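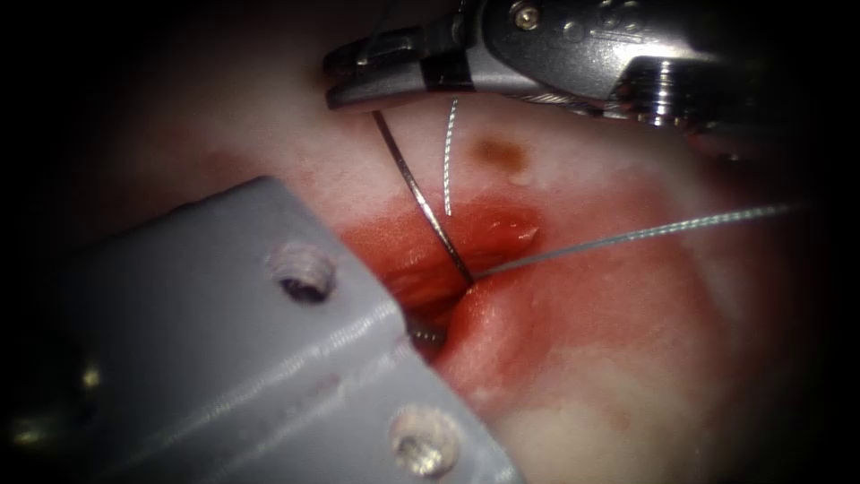

**R. Chaudhry**
Support engineer, Gresider

# Tostthorpe job scheduler: common questions

These are the questions that reach the support desk most often from people moving their scheduled jobs to Tostthorpe. They apply to the self-hosted edition unless the answer says otherwise.

## Setting up

### Do I need a separate database server?

No. A new install uses a database file in the data folder and will run like that for as long as you want. If you plan to have more than one scheduler node you'll need PostgreSQL, as the file can only be opened by one node at a time.

### Can I bring over my existing crontab?

Yes. Run `tost import crontab` on the machine that has the jobs. It reads the crontab of the current user and creates one paused job per line. Nothing runs until you unpause it. Comments directly above a line become the job's description. Lines that set environment variables are copied into every job below them, as cron would do, and you may want to tidy those up afterwards.

The importer doesn't read `/etc/cron.d`. Pass those files by name with `--file`.

### Which ports does it use?

The web interface and the agents share a single port, set by `listen` in the config file. Agents connect out to the scheduler, so there's nothing to open on the agent side.

## Running jobs

### What happens if a job is still running when its next start comes round?

By default the second start is skipped and marked as "overlapped" in the history. You can change this per job to `queue` or `allow`. With `queue`, only one start is held back, however many were missed.

### How do retries work?

A failed job is retried if you've set a retry count, up to a limit of 9. The wait doubles after each attempt. A job you stop by hand is never retried.

### Why did my job run an hour early after the clocks changed?

The job is probably set to UTC. Each job has its own time zone, and imported jobs take theirs from the machine they were imported on. Many servers are on UTC whatever the people using them expect. Change the zone on the job's Timing tab.

Jobs set to a local zone and due in the hour that gets skipped in spring will run at the first minute after it. In autumn, a job due in the repeated hour runs once.

### How much output is kept?

The last 12 runs of each job are kept in full. For older runs you'll see the start time, the length and the exit code. You can raise the number in Settings > History, but keep an eye on the disk if your jobs are chatty.

### Is there a limit on the number of jobs?

There's no fixed limit. Some customers have over 500 on one node. The job list gets slow to scroll before the scheduler itself has any trouble – use folders if that bothers you.

## Agents

### An agent shows as "stale". What does that mean?

It hasn't checked in for 6 minutes. The usual causes are a restarted firewall or a laptop that has gone to sleep. Jobs tied to a stale agent are held, and they start when it comes back unless you've ticked "Drop if late".

### Do agents need to match the scheduler's version?

Upgrade the scheduler first, then the agents. An older agent will work with a newer scheduler within the same major version. The other way round isn't supported, and the agent will refuse to connect.

## Hosted edition

### Where does the hosted edition run?

In our Oltham data centre. Your jobs still run on your own machines through agents, and only the schedule and the run output are stored with us.

### Can I move from hosted to self-hosted?

Yes. Use Export on the account page and load the file with `tost restore`. Secrets aren't included in the export, so you'll have to enter them again. The jobs arrive paused.

### When is maintenance done?

At 5 a.m. UK time, when it's needed. A notice appears in the web interface the day before. Agents carry on with any job they've already started and send the output once they can reconnect.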